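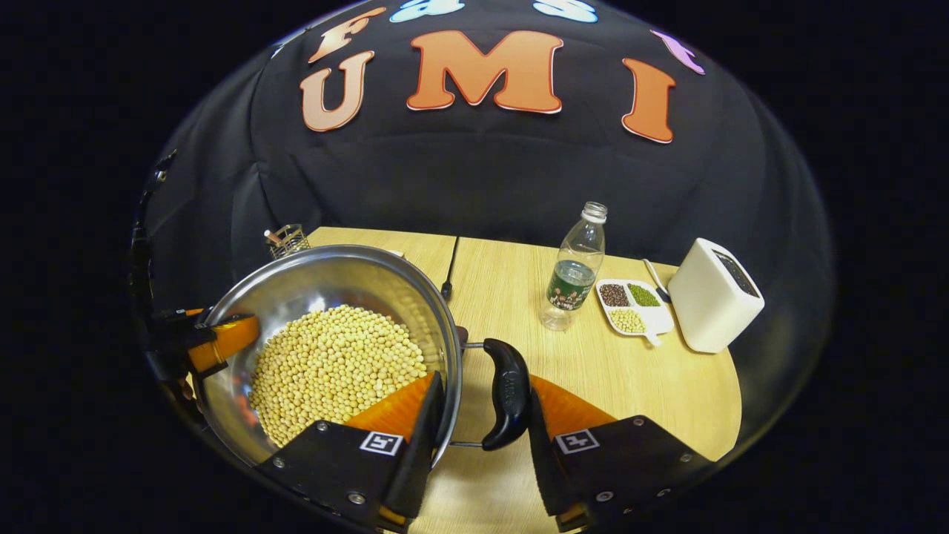
Fig. 1. Right gripper at the pot handle, soybeans in the pot, sorting tray to the right.

Keeping the Two-Arm Cell Running
Project report, Wustdale summer robotics course
Aug 9, 2018

1. What the job was

Our group got the two-arm cell. Not the programming, the upkeep. Other groups write the tasks (pot lift, bean pour, tray sort) and we keep the thing in a state where they can. Setup at the start of a session, checks in the middle, repairs when something lets go. This report covers the fingers, the markers, the cables and the Lagman controller fault in July.

2. Fingers and pads

Each finger is a black plate with an orange ribbed pad and a narrow black tip. Pads are soft and they wear. The pot is the worst thing for them. It's steel, it's heavy once it has beans in it, and the handle is curved so the load ends up on a few ribs instead of the whole pad.

What we do now:
Wipe pads with a damp cloth before each session, let dry. No alcohol, it made the first set go shiny and they slipped.
Squeeze the pad by hand. If a rib stays folded, swap it.
Check the plate screws. Snug, not tight. We stripped one in the first week and had to drill it out, which cost an afternoon.
Close the fingers on nothing and look at the tips from the front. They should meet. If they cross, loosen the plate, line up, retighten.

Swapped 4 pads in total. Three on the right gripper, one on the left. The left mostly steadies the rim so it has an easier life.

3. Markers

One small square marker on each finger plate. Software uses them to work out how far open the gripper is. If one is dirty or peeling the width reading jumps around and the grip closes too far or not far enough.

We had a bad day with this. Width log was fine up to line 2132, then garbage until line 2239, then fine again. Spent a long time on the code. It was a corner of the right marker lifting up and catching the light. Pressed it flat, no more jumps. After that we reprinted all of them on matte paper and stuck them down with the thin double sided tape (the foam kind sits to high and rubs).

Print size matters. Turn off "fit to page".

4. Cables

Left arm has cables running along the outside past the joints. They need slack at the elbow or they pull at full reach. We had them zip tied neat and close and that was wrong, a connector backed out during a pour test. Beans everywhere. Redid the ties with a loop at each joint, then moved the arm by hand through its whole range with power off and watched the loops. One more tie near the base after that.

5. Controller fault

Lagman box kept dropping the right arm in July. Red light, arm goes stiff, restart needed. Things we tried in order:
New power cable. No change.
Different outlet. No change.
Filer firmware rolled back one version. Worse, put it back.
Opened the lid and cleaned the fan. Faults stopped.

The fan filter was packed with dust. We now run a 40 minute warm up with the lid closed before anyone records and the box temperature stays flat. Filter gets cleaned when the pads do.

6. Table and parts

Table stuff has to go back to the same place or the other groups' runs don't match up. The Mondeo sheet taped inside the cabinet door has the layout. Pot to the left with the handle toward the right gripper, bottle, then the divided tray. Tray order: dark red beans upper left, green mung upper right, soybeans in the lower section. Don't mix them, picking mung beans out of soybeans is not fun.

Sweep for loose beans before moving the arms. One got under a base plate and tilted the whole arm, took us two sessions to find.

7. Still open

Right pad still wears faster than we'd like. A wider pad might help, did not get time to mold one.
No spare screws left in the small size. Ordered.
Calibration after a pad swap is done by eye. Needs a jig.
Width log should flag jumps by itself, we wrote half of the script, its in the shared folder.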